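In Praise of the Fake Fruit Bowl

I grew up in a house where the fruit bowl was a place where fruit went to die. My mother bought pears with the best intentions every September, and every September they turned to brown mush under a pile of junk mail. So when people tell me that artificial fruit is tacky, I get a little heated. Have they met a real fruit bowl lately?

My friend Janka Hrubý and I have been having this argument for years. She thinks a bowl of fake produce is a lie you tell your guests. I think it's decoration, the same as a painting of apples, and she has two of those in her hallway! You can't eat those either, Janka.

What I will give her is that most people do it badly. They buy the lemons, dump them all in a tall glass vase and call it a day. A vase full of identical lemons looks like a furniture showroom. You want a heap. You want grapes in there, something long and orange, a bit of red, and yes, a vegetable or two, because real kitchens don't sort things by botany. 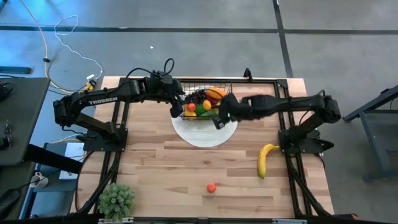 Grapes, a lemon and plenty of company, on pale butcher block.

I'm a big believer in the wire basket, too. I know ceramic is prettier on the shelf (I own a Kadlec bowl with a blue rim that I love more than some of my relatives), but a deep bowl swallows everything except the top layer. With wire you get color through the sides. Black wire especially, on light wood, makes the yellow and orange really jump. Mine is a Hustik, it cost me 90 bucks, and I have never told my husband that number, so let's keep it between us and the internet.

Then there's the placemat question. Janka says putting a mat under a basket is fussy, like a doily under a lamp. I say try it without one! A wire basket straight on a wooden table looks like somebody left it there on the way to the pantry. Put a round white woven mat underneath and suddenly it's got a place to live. Round is better than square here, at least to my eye, and it should be wide enough to peek out past the basket.
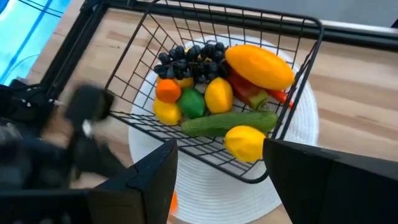 The woven rings showing through the wire are half the fun for me.

Grapes are where I'd spend the money, by the way. Cheap fake grapes are dull little beads and they give the whole thing away from across the room. Get a dark, glossy bunch, packed tight, and put it toward the back so it can spread out a little. The mango can go next to it. Limes I'm less picky about. My last ones came from a Clirex clearance bin and they've held up fine next to fruit that cost three times as much.

And please let the peppers in. I got an email once from a reader who was upset that I'd put a chili in with the citrus, and she went on for 253 words (I pasted it into a word counter, I couldn't help myself). Her point was that nobody stores them together. Well, I do! My real chilies sit by my real lemons all summer, and the skinny red tip poking out of a pile of round things is exactly what keeps it from looking like a catalog page.

The one real objection is dust. It gets into the grapes and it stays there. I rinse mine in the sink with a drop of dish soap and let them dry on a towel overnight, and then I put everything back in a different order than before. Janka came over the morning after I last did it, picked up a lemon, squeezed it and put it down again without a word. I'm counting that as a point for my side.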